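홈 | 오피니언 | 생활 | 살림 에세이 | 지난 글

거울은 조금 화려해도 괜찮다

2025년 11월 17일
인쇄하기 | 이메일로 보내기
공유 181 댓글 8

외할머니 댁 안방에는 타원형 거울이 하나 걸려 있었다. 테두리에 덩굴 같은 것이 돋을새김되어 있고 꼭대기에는 꽃인지 조개인지 모를 장식이 얹혀 있었는데, 어린 나는 그것이 왕관이라고 믿었다. 방에 있는 다른 살림은 다 수수했다. 장판은 군데군데 눌어 있었고 이불장은 한쪽 문이 늘 덜 닫혔다. 그런데도 할머니는 아침마다 마른 수건으로 그 거울 테두리의 골 사이사이를 닦으셨고, 그 앞에서 머리를 빗으실 때만큼은 허리를 꼿꼿이 펴셨다.

요즘 집 꾸미는 이야기를 들어 보면 거울도 참 얌전해졌다. 테두리가 아예 없거나, 있어도 손톱만 한 두께의 검은 선 하나다. 나도 이사하면서 그런 거울을 샀고, 몇 년을 별 불만 없이 썼다. 벽이 넓어 보이고 먼지가 앉을 데가 없으니 편하기는 하다. 다만 그 거울 앞에 서 본 기억이 거의 없다. 지나가다 얼굴에 뭐가 묻었나 보고 그냥 가는 것이다.

지난봄에 동네 중고 가구점 사니미츠에 갔다가 조각 테두리가 둘린 흰 거울을 만났다. 같이 간 이웃 퍼걸 게라티 씨는 아일랜드에서 온 지 오래된 분인데, 보자마자 케이크 같다며 한참을 웃으셨다. 맞는 말이다. 소용돌이무늬가 위와 옆으로 흘러넘치는 것이 꼭 짜 놓은 크림 같았다. 그래도 나는 그걸 사 왔고, 버스에서 무릎에 올려놓고 오는 내내 맞은편에 앉은 아이와 눈을 맞추었다. 아이는 자기 모습이 비치는 것이 좋은지 내릴 때까지 손을 흔들어 주었다.

집에 걸고 나니 걱정했던 것처럼 요란하지 않았다. 흰 벽에 흰 테두리라 멀리서는 무늬가 거의 묻히고, 오후에 빛이 비스듬히 들어올 때에야 골마다 그림자가 생기면서 조각이 슬그머니 일어난다. 장식이 많은 물건일수록 색을 죽여 주면 오래 본다는 것을 그때 알았다. 금색이었으면 나도 한 달을 못 버텼을 것이다.

모양 이야기도 좀 하고 싶다. 네모난 거울은 벽을 잘라 내는데 타원은 사람을 담는다. 옛날 초상화며 사진 액자에 타원이 많았던 것도 그래서가 아닐까, 하고 나 혼자 짐작해 본다. 식구들이 거실에 모여 앉아 있을 때 문득 고개를 들면 그 둥근 테 안에 다 같이 들어가 있다. 누구는 서 있고 누구는 앉아 있고, 창문과 천장 불빛까지 조금씩 얹혀서 마치 누가 골라 넣은 가족사진 같다. 그 모습을 보려고 나는 일부러 소파를 한 뼘 옮겼다.

물론 반대하는 분들 말씀도 안다. 닦기 귀찮다, 유행이 지났다, 좁은 집에는 안 어울린다. 귀찮은 것은 인정한다. 나는 못 쓰게 된 그림 붓으로 턴다. 유행은 2000년 무렵에도 이미 지났다고들 했으니 이제 와서 더 지날 것도 없다. 좁은 집에 대해서는 생각이 좀 다르다. 작은 방에 밋밋한 물건만 있으면 눈이 머물 데가 없어서 방이 더 작게 느껴진다. 장식이 있는 물건을 여럿 들이라는 말은 아니고, 딱 하나, 매일 얼굴을 마주하는 것이라면 그만한 사치는 부려 볼 만하다는 이야기다.

거는 자리에 대해 한마디만 더 보태자면, 현관보다는 사람이 앉는 쪽을 마주 보게 거는 것이 좋다고 생각한다. 현관 거울은 옷매무새를 보는 거울이고, 거실 거울은 사람을 보는 거울이다. 높이는 선 사람의 머리가 위쪽에 걸리고 앉은 사람의 얼굴이 아래쪽에 들어올 만큼이 알맞다. 우리 집은 그걸 맞추느라 못 구멍을 두 번 뚫었고, 첫 번째 구멍은 지금도 테두리 꼭대기 장식 뒤에 숨어 있다.

12월에 어머니가 올라오시면 이 거울을 제일 먼저 보여 드릴 생각이다. 할머니 거울은 이삿짐을 싸던 중에 금이 가서 버렸다고 들었는데, 어머니는 아직도 그 이야기를 하실 때면 목소리가 작아지신다. 모양이 똑같지는 않아도 앞에 서서 머리를 한 번 매만져 보시면 좋겠다.

조회 313 | 이 글 공유하기 | 목록으로
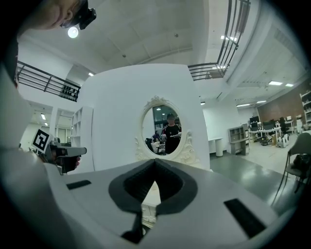

조각 장식 테두리를 두른 흰색 타원형 거울. 서 있는 사람과 앉은 두 사람이 함께 비친다.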